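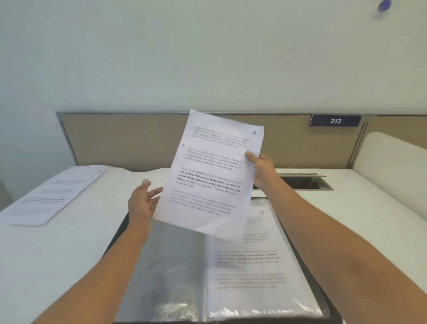
Search this site
Enter keyword Go

About Us

Muditz is a small translation and editing office in Fomdale. We opened with one desk above the Nägeli bakery and moved to Grenside Road when the stairs got to be too much for our older clients.

Most of our work is letters, school records, leases and family histories. We also edit grant reports for rural councils - usually 20 to 30 pages, sometimes 70. Last year we finished 538 jobs.

Every text is read by a second person before it goes back to you. Prices are set per page and agreed in writing first. Rush work costs more.

The office opens at 9 a.m. Parking is behind the building.

Comments (3)

Do you still take handwritten letters? My aunt has a box of them.

Yes - bring two or three in and we can give you a price.

Used them for my lease in October. No complaints.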